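Print this page | E-mail this item

30/05/2024
By the Mekside workshop desk

Gripper trials: two down, two to go

Bendusham now has four grippers on loan and one rack to try them against, and the rack is ahead. We're still doing all of this in simulation, where a dropped rod costs nothing and makes no noise. The job sounds like something you'd give a bored child: take a thin rod, carry it to the pegs, leave it there. The Hendriks gripper holds on beautifully. Its trouble is letting go. The Janstead lets go very well, often before being asked.

Each gets 700 runs on the same arm with the same controller settings, which took us most of February to agree on. A run is thrown out if the rod touches the table first. That rule was my idea and I've been asked to explain it more than once.

The other two go on next week. We've also moved the virtual camera five times and would like to stop. If you have strong views on finger pads, bring them along, preferably with numbers attached.

Contact Mekside | © 2024 Mekside | Back to top

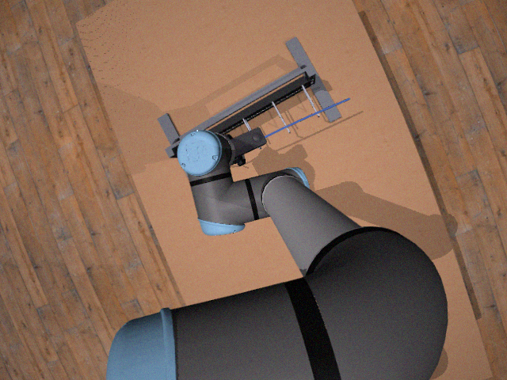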